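Pisharody adds microwave checks to its demonstration kitchen

October — The Pisharody Housewares Center has added a countertop microwave station to its demonstration kitchen at Gradley, where visitors try small appliances before choosing one for a rented room or a compact apartment. The station is intended for short sessions on door clearance, plate size and the placement of controls.

Each session takes 7 minutes. Visitors work through the handling of a plate from the tabletop to the turntable and back, then use a printed sheet to compare the space they have at home with the space an oven needs. The center uses imitation food for these sessions, and no heating is done. Shobha Pinto, who prepared the sheet, has set the door side as its first entry, ahead of width and depth. A door hinged on the left needs free counter on that side, and a wall or a tall jar placed there will limit the opening angle.
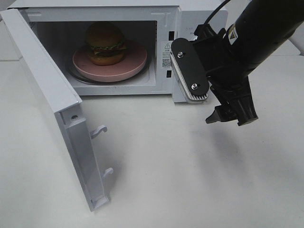
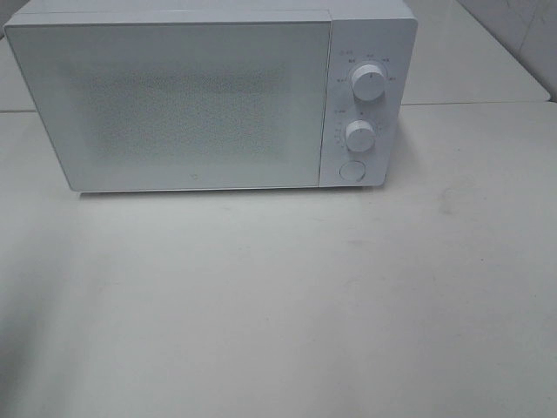

Karthikeyan Nair asked for the sheet to cover plates in more detail. Many buyers measure the outside of an oven and then find that their dinner plates turn badly or touch the wall, he wrote to the center, and a cardboard circle cut to the size of the plate would settle the question in the store. Pinto has accepted the proposal, and cardboard circles will be handed out with the next printing.

The sheet also has a section on controls. It asks visitors to try each dial with one hand and to read the markings from their usual standing position — a point that matters where the oven will sit low or far back on the counter.

Roughly 200 copies of the first sheet have been printed. The second version will include a blank grid for drawing the counter, with outlets and cabinet doors marked. Sessions are open to walk-in visitors, 2 at a time, and the sheet may be taken home.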